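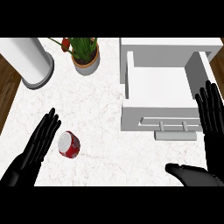 *Minutes taken by Zyanya Tovar, Sat 9 September*

# Product review meeting: Tisar simulation kit

Meeting opened at 9:30 in the upstairs room at Forance. Present: the assembly lead, both training instructors, the purchasing clerk, the shop's software technician, and Z. Tovar (minutes). The evaluation engineer from our Cisneros site joined by phone and dropped off twice. Apologies received from the safety officer.

## 1. Minutes of the last meeting

Accepted with one correction. The old workstation was sent to Cisneros for parts. It was not scrapped as written.

## 2. What is on the table

The software technician went over the offer again for those who missed the last meeting. Tisar is a simulation kit for two-handed robot work, sold by Zimo. It comes with a set of kitchen counter tasks, a pair of simulated hands with jointed fingers, and a tool for recording runs made by a person at the controls. The trial license we are on covers one seat.

The question for this group is whether to buy the kit for the training course and for early testing at Cisneros, or to keep building our own tasks.

## 3. Report on the trial

The technician had the counter task up on the wall screen for this item. It has a soda can lying on its side on a marble counter, a white cabinet with its drawer open, and a black hand on either side. The course exercise we wrote for it is to pick up the can, put it in the drawer and push the drawer shut.

Points from the report:

- Installation took most of a morning. The instructions skip a step on graphics drivers, which Zimo has been told about.
- 506 runs were recorded over the trial. These are stored on the shared drive, in the folder marked Tisar trial.
- Runs load back in without trouble. One of the instructors had asked about this in particular, as the last product we tried lost half of its recordings on an update.
- Objects can be moved, swapped or taken out from a plain text file. The trainees managed it after one showing.
- The view is from overhead by default. A second view can be added but slows playback on our older machines.

The first instructor said the can is harder than it looks. Trainees bring the left hand in flat and open, then find they have no room to close the fingers without pushing the can. She would like the first week of the course to use a standing can and leave the tipped one for later. The second instructor disagreed and said the tipped can is the part that teaches them something. Left with the two of them to settle.

The engineer at Cisneros asked about the drawer. The handle is a long bar on two posts, and he wanted to know if the fingers can hook behind it or if the program treats the whole front as one solid block. The technician said the bar and posts are separate shapes and the fingers do go behind. Pushing on the bar also works. He has not tested pulling with the thumb alone.

There was some talk about the potted plant at the back of the counter. The assembly lead asked what it does. The technician said it can be knocked, so a careless reach will show up in the recording. The leaves slow the machine down a little -- more than he would expect. He will check whether a simpler plant can be put in its place.

The assembly lead said for the record that a good result on the screen does not tell us how our own hands will do with a real can. Agreed by all. The kit is being looked at for teaching and for throwing out bad ideas early, and any task that goes to the floor will still be tested on the bench first.

## 4. Cost

The purchasing clerk gave the figures from Zimo's quote:

| Item | Price |
|---|---|
| Tisar kit, one seat, first year | $3937 |
| Each further seat | $1000 |
| Yearly renewal, per seat | $550 |

Training by Zimo staff is not in the quote. The clerk has asked for a price and has had no answer yet. The quote is good until the end of December.

The second instructor asked if a seat can be moved between machines. The clerk read out the clause, and it can, but only by writing to Zimo each time. The technician said that would be a nuisance in the middle of a course. The clerk will ask if they can change it.

Discussion on how many seats are needed. The instructors want three. The assembly lead thought two would do if trainees work in pairs, which they mostly do now. The engineer said Cisneros would want one of its own and would rather not share. No decision on the number.

## 5. Decision

Agreed to go ahead in principle, subject to the seat clause and a price for training. The assembly lead asked that his doubts about the renewal charge be noted. Nothing is to be signed before the next meeting.

## 6. Actions

- Purchasing clerk: write to Zimo about moving seats and the cost of training.
- Technician: test pulling the drawer with the thumb, try a simpler plant, and time playback with the second view on.
- Instructors: agree on the order of the can exercises and send it around.
- Cisneros engineer: send a list of three tasks he would want to build himself.
- Z. Tovar: send the quote out with these minutes.

## 7. Other business

The projector remote is missing again. Whoever has it, please put it back in the cupboard.

The upstairs room is booked for the next meeting, same start time. Meeting closed at 11:10.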